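Unit 4: Batteries and charging in portable equipment
Handout for the second-year evening group. Tutor: Damián Salinas
Revised 26 Nov 2025

Bring this to the bench session. Sections 4.1 to 4.3 are covered in the lecture and 4.4 you read on your own.

4.1 What is inside a laptop battery pack

A pack is a set of lithium-ion cells, a small circuit board and a plastic case. Each cell has a nominal voltage of 3.6 or 3.7 V. Cells wired in series add their voltages, so three in series give 10.8 or 11.1 V and four give 14.4 or 14.8 V. Cells wired in parallel share the current and add their capacity. The label "3S2P" means three groups in series, two cells in each group, six cells in all.

Capacity on the label may be in milliamp-hours or in watt-hours. Watt-hours are the better figure for comparing packs. To convert, multiply amp-hours by nominal voltage. The Lideson pack we use in class is marked 11.1 V and 4400 mAh:

4.4 Ah x 11.1 V = 48.84 Wh

A 14.8 V pack of 3300 mAh has the same energy even though the milliamp-hour figure is lower. This catches people out every year in the written test.
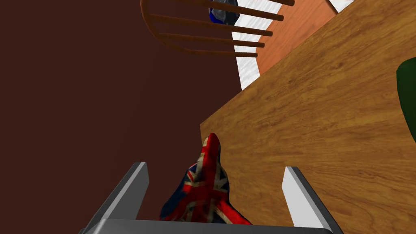
The circuit board does three jobs you need to know. It cuts the pack off if any cell group goes too high or too low in voltage. It cuts off on excess current or temperature. It also keeps a running estimate of charge and reports it to the laptop. The estimate drifts, and a pack that jumps from 20 per cent to nothing may have a poor estimate as well as poor cells.

4.2 How charging works

Lithium-ion cells are charged in two stages.

Constant current. The charger holds the current steady and the voltage rises. Most of the energy goes in during this stage.

Constant voltage. When each cell reaches its limit, usually 4.2 V, the charger holds the voltage there and the current falls away. Charging stops when the current drops to a small fraction of its starting value, often a twentieth.

The second stage is slow, so the last part of a charge takes longer than you would expect from the first part. Sketch both curves on the same time axis and label the changeover. You will be asked to do this from memory in January.

Note that the charge controller is in the laptop. The mains adapter only supplies a steady voltage. Students often write "the adapter controls the charge" and lose the mark.

4.3 Wear

Wear is given as full charge capacity divided by design capacity. Both can be read from the laptop's battery report. The class Prakholm machine has a design capacity of 5190 mAh and now reports 3633 mAh:

3633 / 5190 = 0.70, or 70 per cent

The maker of that pack quotes 300 cycles to 80 per cent. Ours has done 423, so the reading is no surprise. One cycle means a full pack's worth of energy taken out, however many times it was plugged in. Two discharges of half the pack make one cycle.

Heat and time spent at full charge both add to wear. If a laptop lives on a desk, set the charge limit to 80 per cent if the firmware allows it. For storage, leave the pack at 40 to 60 per cent and keep it somewhere cool. Don't store a pack flat. It goes on discharging slowly and may fall below the point where the board will let it charge again.
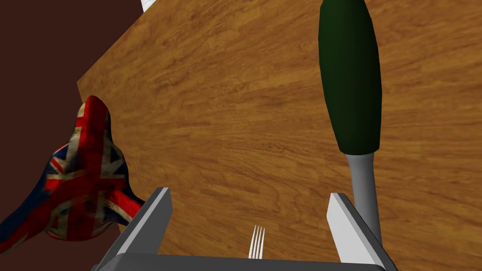
4.4 Swollen packs

A swollen pack has gas inside one or more cells. Signs are a trackpad that sits high or won't click, a base that rocks on a flat surface, or a lid that won't close. Shut the machine down, unplug it and don't charge it again. Don't press the case back together and don't pierce the cell. Tell the technician, who will put the pack in the metal bin in the store. Household bins are not suitable for any lithium battery, swollen or not.

Exercises

1. A Chornovol pack is marked 4S1P, 14.4 V, 2600 mAh. Find its energy in Wh and the voltage of the fully charged pack.
2. A Stekport pack has done 520 cycles and reports 2880 mAh against a design figure of 4000 mAh. Work out its remaining capacity as a percentage.
3. A laptop draws a steady 12 W. How long will the Lideson pack in 4.1 run it when new? And at 75 per cent capacity?
4. Explain in two or three sentences why a pack can show 100 per cent and still run for only half its original time.

Show working for 1 to 3. Answers go in the tray by the door.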